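About us

Risteo builds and looks after small robot cells for packing and sorting work. We started with two people and a rented unit on the Perkeck estate, and we are still on the same estate, though we now have the unit next door as well. Most of our customers are food firms, parts suppliers and mail order businesses who have a job that is too fiddly for a conveyor and too dull to keep staff in for long.

We sell the cell, fit it, train your people to run it and come back when it needs attention. We don't sell anything we haven't run in our own workshop first.

Come and see it

A good part of what we do is show people round. Each August we hold an open day, and between times we take small groups by arrangement. Last year 197 people came to the open day, among them a class from the college and most of the day shift from Gautier, who had been customers for a while but had only ever seen their own machine. 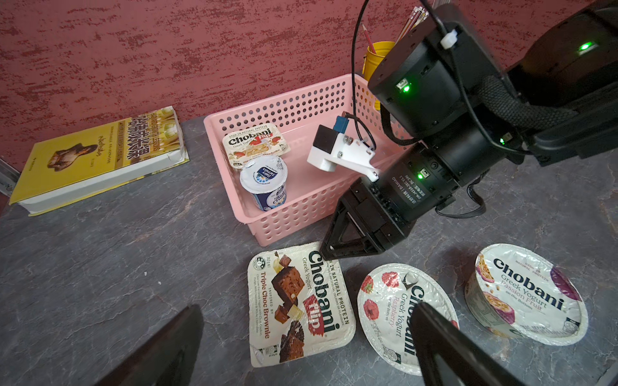
Visits last an hour and a half. You get a short talk, a look at the workshop and then as long as you like at the bench. The packing demonstration is the one people stay longest at. It uses ordinary shop goods, with yogurt pots of different shapes and sizes going into a plastic basket, and two arms sharing the one table. We chose yogurt after a buyer from Clorosetti told us that cartons and blocks proved nothing to her. Foil lids dent, round tubs roll and the small pots are easy to knock over, so you can judge the handling for yourself. 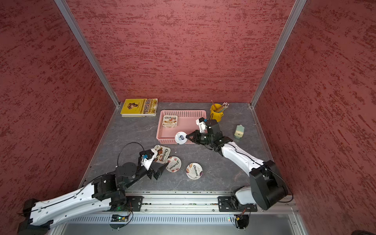
Faustine Caron

I run the visits, and I came to Risteo from the packing side, so I know what it is to stand at a line all day. My rule for the demonstration is that we leave it as it is. If an arm drops a pot, it drops a pot, and you can ask why. Groups of four work best at the bench - any more and the ones at the back see very little. Bring your own product if it will fit in a basket and we will talk through how it might be picked up. 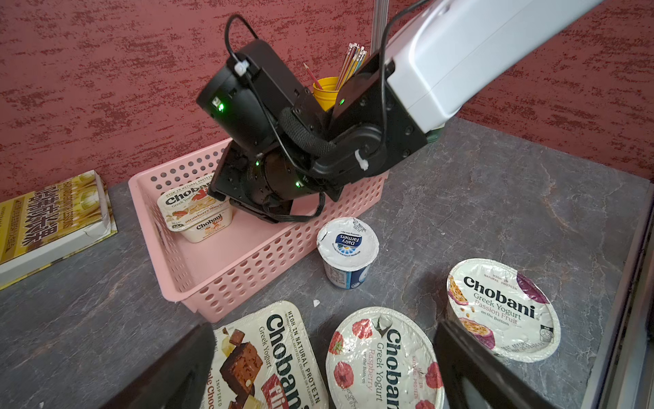
One of the arms at the basket, with three Chobani pots on the table in front.

What we can't do on a visit is quote. Prices depend on your floor, your product and your shift pattern, and we would want to see all of those. A site visit is free within two hours' drive of Perkeck.
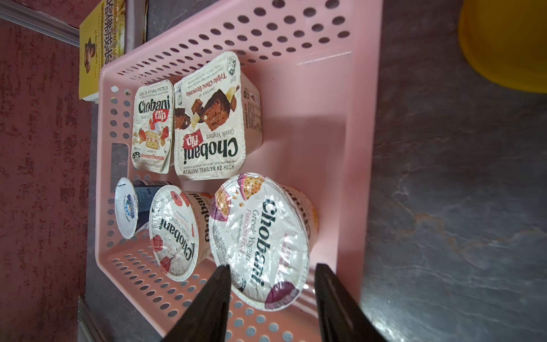
Five pots in the basket at the packing bench, flat packs and round ones together.

Schools and colleges are welcome and pay nothing. We ask for one adult with each group and closed shoes in the workshop. There is parking at the front and a ramp to the side door.

To arrange a visit, write to the office and mark it for Faustine.

Page last changed 2020-04-09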